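Desk day at Hidis – the gallery

Put these up quickly before the weekend. Long white desk, all the usual clutter, cables as ever. Click through for the big ones, the full set is on the shared drive in the Kaltby folder.

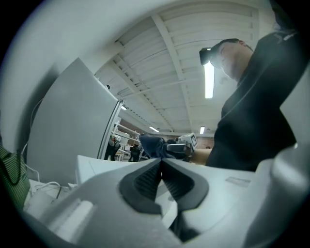

Photo: Soo-ah Bae / Hidis

Heads down, gloves on. Black shirts seem to be the uniform now. Gholamreza has asked for the next lot in colour, we'll see.

Bottle, tumbler and the green and white stripy bag, all at the back of the desk. Power strip in the middle with the thin white cables curling round it – must get some ties from Jaller. Blue pen on the shelf at the front, pens never last long here so enjoy it while you can.

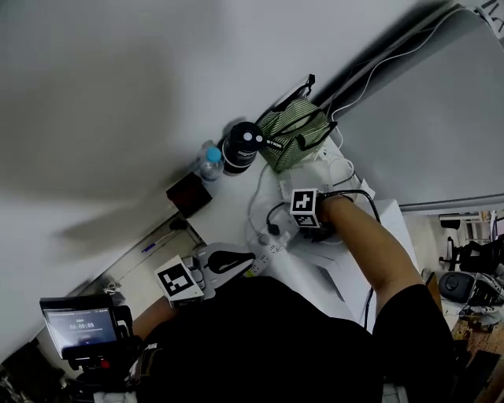 Ties are on the list for Sunday anyway, along with a second strip and a proper tray for the small bits. Omerović do one that shoud fit.

Reaching over for the cube with the black and white patterns. Water bottle with the blue cap off to the left, partly filled.

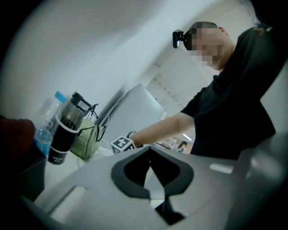 More galleries

Shelves and drawers
The old Kaltby room – December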